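The Kitchen in December

The planner stopped again at run 314, and she put her cold tea on the window sill and opened the log.

She had worked at Ploltex since the spring. Her part was the approach module, the piece of code which decides how the hand goes down to an object. The company called the module Dondis. She did not know why. The simulated kitchen was called Salehi, and this also was never explained to her.

"Goal reachable," said the log. "Path found. Cost 20. Waiting."

There was no error after that. The path was good, the collision check was clean, and still the hand waited for 7 seconds and gave up. She opened the view from the wrist and started the run one more time, slowly.

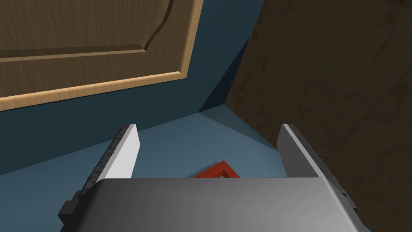

Waiting was not a state she had written. She searched the whole code for the word and found it three times, always in comments from a person who had left the company before she came. In the view the jaws were wide open and the red thing lay between them, most of it hidden by the hand itself. She moved the clock one step, then one more step. The joint values did not change. The planner was asking the perception node for a better look, and the perception node was answering, very politely, that a better look would come soon.

She understood this too well. At home she had a letter from her sister, which she wanted to answer when her thoughts were more clear. It was on the shelf since September.

She wrote a small change. If the confidence did not grow in three steps, the planner should take the last estimate and go down with it, at half speed, and stop at first contact. It was not beautiful code. She called the new parameter patience and gave it the value 3.

Then she started the run and did not look at the screen. Behind the window it was snowing on the parking place of the Cikero building, and the lamps were already on. She took a sheet of paper from the printer and wrote "Dear sister" in her own language, and below it the first sentence, which was a bad one, and she left it as it was.

The computer made its short sound for a finished run. She wrote the second sentence before she turned around.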